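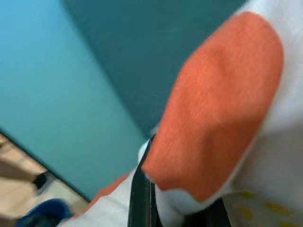 September 30, 2006

Long day in the bedroom at Ginusholm, mostly on the bed, and I want to get it down before I forget which things we agreed and which I only thought of on the train.

Started with the pillowcases. Nabila had ironed the dotted ones the night before (bless her) and they behaved much better than in June, when every crease was set in like a fold in a map. I still think the Pillier inners are a touch too full for these cases. Wulan likes them plump, and I admit they stand up nicely, but a plump pillow leans back when you set it down and then slides. Try the softer 400 g filling next time - Hakim says there is a bag of it under the cutting table, behind the Caltel boxes.

Sheet is plain white again. I did hold out for the grey, and lost, and I have to say that with the blue wall and the headboard the white is kinder to everything. 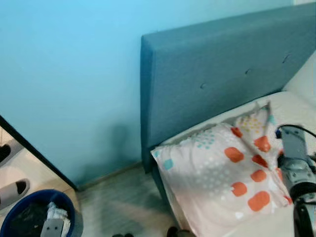
Headboard with the three buttons showing, dotted pillow leaning on it.

The headboard is the part I'm fondest of. Intan pulled the tufting by hand with waxed twine and the dimples have a few soft creases round them, which I'd leave alone. She wants to redo the lowest one. We talked about it over tea for far too long and settled nothing! Fabric is the Lu weave, greener than the wall paint, and I was nervous about two blues side by side, but I've come round to it completely.

Measured the spare length of fabric while I was there: 147 cm, with a pulled thread roughly 26 cm from one end. Enough for a bolster if we cut round the pull.

To do: ask Nadhirah whether the orange in the print can be matched for piping. Wash one case at 40 - no, cold first, then see. Bring the good scissors back, they are in my coat.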